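About Zeltlow
Who we are, what we do, and what we won't sign

Zeltlow reads the personal data records of small and mid-sized employers and tells them which ones they should have deleted years ago. We started in a rented room in Bemville and we are still in Bemville, two doors down, with better heating. Our clients are clinics, property managers, two bus operators, a chain of garden centers and a lot of firms that hold far more about people than they would guess.

We don't sell software. Plenty of companies will sell you a dashboard with a green light on it, and in our experience the light goes green well before the old job applications leave the shared drive. We have asked several vendors what makes it change color. We are still waiting for an answer we could repeat to a client.

How we got started

Ingvild Skjelbred and Torbjørn Berge met while working on opposite sides of the same complaint. A former tenant had asked a landlord for a copy of everything held on her. The landlord's adviser said the file ran to four pages. It ran to 305. Most of it was scans of scans, including a bank statement she had handed over for a lease she never signed. The landlord had a retention schedule, and a good one on paper. It had been bought in, approved and put in a folder, and the folder was the last place it ever went.

That case is why our first question is what you have. We get to the policy on day two, sometimes day three.

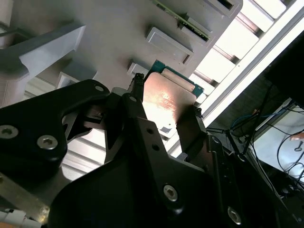

Computer processor with a copper-colored heat spreader

What we do

Record reviews. We go through mailboxes, drives, paper cabinets and whatever your payroll provider is keeping for you, and we write down what is there, how old it is and who can open it. A typical review for an employer with 115 staff takes nine working days on site. If somebody offers you the same thing in an afternoon, ask to see the list they produce.

Access requests. When a person asks for their data, we find it, remove what belongs to other people and get the answer out on time. We also tell you when your search missed something. Clients don't always enjoy this part.

Supplier checks. We read the contract between you and the company that processes data for you, and then we ask that company to show us it does what the contract says. About half of this work is waiting for replies. "Industry-leading safeguards" is not a reply.

Staff sessions. Two hours, no quiz and no certificate. We have yet to see proof that clicking through slides once a year changes how people handle a spreadsheet of home addresses, so we use your own forms and go through them line by line.

Our tool, such as it is

We use an in-house index called Trondetti to keep track of what we find. It is a plain searchable list. It does not learn, predict or recommend. It can tell you that the same passport scan sits in six places, and a human being then has to decide what to do about all six. We have been asked to license it to other firms and have said no, mainly because we know what would be printed on the box.

What we don't do

We don't issue seals, badges or "certified compliant" logos. A seal tells your customers that somebody paid for a seal. Our reports carry a date, and on the first page they say that the findings were true on that date and may not be now.

We don't promise that a regulator will agree with us. We give our reasons in writing so that you, or your lawyer, can argue with them.

We don't take a share of anything. If we suggest you drop a supplier, we have no other supplier in our pocket.

And we don't use the phrase "we take your privacy seriously." We looked through 1,000 breach notices in our first winter and found it, or something close to it, in most of them.

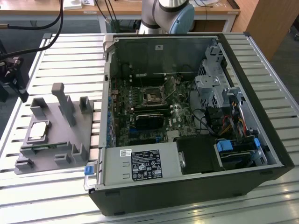
Torbjørn Berge would go further, and regularly does: he says "anonymized" is the word he trusts least in any contract, and that when he asks a supplier which fields were removed, the answer is usually the name and nothing else. Give him a birth date, a zip code and a job title, he says, and he will give you the name back before lunch.

A word about the numbers

Our old website said we had reviewed 3,000 files "with a 100 percent success rate." A designer wrote that and we let it through, which is embarrassing for people in this line of work. The first figure was right when it was written. The second meant nothing, and we took it down. We do keep a record of items our clients agreed to delete and had still not deleted six months later. It is longer than we would like, and any client can ask to see their own part of it.

Our sister office

Aasen is our second office, named after the street it is on. It handles health and social care clients, whose records have longer keeping periods and stricter rules on who sees them. Ingvild Skjelbred runs it. Reports from Aasen are checked in Bemville and reports from Bemville are checked at Aasen, and the person checking is expected to find something. If they come back with no comments at all, we ask them to read it again.

What we hold about you

If you write to us, we keep your message for 12 months and then delete it, unless you become a client. We don't run visitor tracking on this site and there is no newsletter. Client working papers are destroyed two years after the final report, and you can ask for written confirmation when that happens. Please do ask. Very few people do.

Working with us

First calls are free and last half an hour. Bring your retention schedule if you have one, and the name of whoever last opened it. New reviews are usually booked from October onward for the following spring.

Page last reviewed 11/01/2020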